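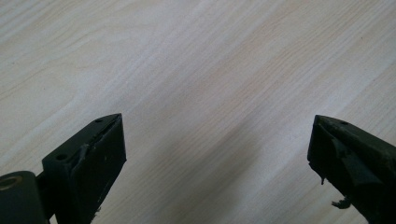 Frequently asked questions about the Brudeck grippers

Mostly asked by people in the shared workshop who wandered over, and by people who found the build log and wanted to know what was wrong with me. Updated in February, when I got tired of answering the cable question.

What is Brudeck?

A pair of hand-held grippers and the software that listens to them. You hold one in each hand and do a chore with them, badly at first, and the recordings go toward teaching a robot arm to do the same chore, also badly at first. The arm is a separate project called Trnka. It has its own page and its own problems.

Is it a kit? Can I buy one?

No and no. The drawings are free to anyone who asks. I looked into selling parts once, spent an evening reading about sales tax, and went back to sanding.

What does a pair cost to build?

My receipts come to $336, which leaves out the parts I ordered in the wrong size and the ones I ordered again in a different wrong size. If you already own a printer and a drawer of assorted screws, you'll do better. If you have to buy the drawer of screws, you'll do worse, but then you'll own a drawer of screws.

Why does the padding on the fingers look like something chewed it?

Use. Padding is a consumable and I treat it like one, meaning I put off replacing it until I'm embarrassed. The surface goes first, then an edge lifts, then the lifted edge catches on everything you own. One finger usually goes faster than its partner. My guess is that I lean on it. Change both anyway, or the jaws close off center and you'll spend a night blaming the software.

What should I pad them with?

Anything grippy that peels off without taking the finger with it. I've tried four materials and have strong feelings about only one, a foam that turned to crumbs in the drawer before it was ever installed. Clean off the old glue all the way. You will want to skip that step. I have skipped it for you, several times, and the results are in.

Do I need a special table?

You need a table that stays where it is. Tape anything that likes to wander, and get as much cable as you can down to the floor. Rounded corners are kinder to your hips.

What do you practice on?

Household stuff. Blocks are fine for a first hour, but no one has ever needed help around the house with blocks. Wire and sheet metal things are good because they're light, they slide, and the holes give a thin finger plenty of ways to get stuck.
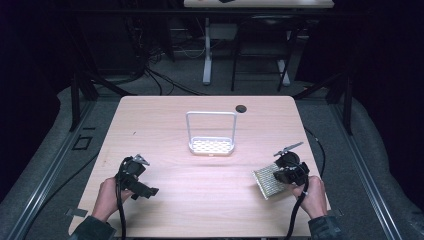
White wire caddy on the table, gold mesh piece in the right-hand gripper, left hand waiting its turn.

Isn't it easier to just use your hands?

Yes. It's also easier to take the bus than to build a bus.

How many recordings do you have?

The log stands at 1481, and that includes every attempt that ended with something on the floor. I keep the bad ones in a folder of their own. It's the larger folder.

How long is a session?

Ten minutes, then a break. I've gone up to 10 takes past the point where my wrists asked me to stop, and every one of those takes was garbage. A gripper feels light when you pick it up and less so by the time you've dropped the same piece of metal again.

Why are there cables? Isn't wireless a thing?

There it is. Wireless is a thing, and I had it for a while, and it dropped out every time somebody ran the microwave in the shop kitchen. A cable has never once cared about lunch. Leave enough slack to reach across the table with both arms, then check that the slack isn't under your foot.

Will it work with a Prinmont or Clidmont arm?

Clidmont, yes, with the adapter plate on the drawings page. Prinmont, sort of – the bolt pattern matches but the wrist turns the other way, so you'd need to flip a sign somewhere in the settings. I flipped the wrong one and the arm waved at me. Keep a hand near the stop button the first time.

My jaws squeak. Is that normal?

It's common, which I've decided is close enough. Check the pivot first for grit, then for a screw you tightened while annoyed. Back it off a quarter turn and try again before you reach for any oil. Oil finds the padding sooner or later.

Can I come by and try them?

If you're a workshop member, sure, most evenings after 7. Wear sleeves you can push up, and don't bring coffee to the table. If something falls off a finger while you're using it, put it in the jar by the vise. It was probably about to fall off anyway.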